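Flerninum figures get a second wave

September 7, 2025

The first wave of Flerninum figures sold out in May, and Akl has now confirmed a second. Six characters this time, including the Ferryman, who was left out last time even though he's in nearly every chapter of the comic.

The run is 2,000 per figure, up from 600. The Ferryman comes with his lantern and a swappable left hand. The Archivist gets a cloth coat, which I'm less sure about – the cloth on the first wave frayed at the hem, and mine has been trimmed twice.

Dalal Fakhoury is sculpting again. Imad Tannous is doing the paint masters, so I expect the faces to look better than last time.

Preorders go through the Akl shop, with a limit of two per character. Shipping outside the country is still expensive.

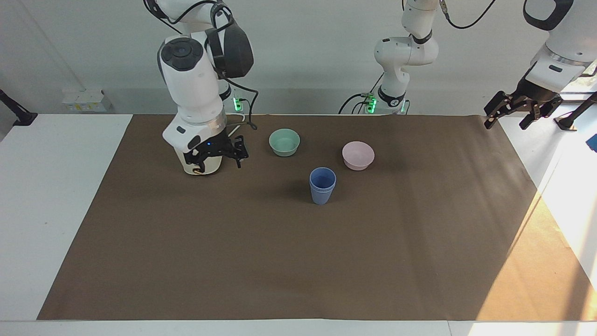 Two white arms and three plastic vessels on brown paper.

I'm getting the Ferryman and probably the Twins. The wave one Archivist is staying on my shelf, short coat and all.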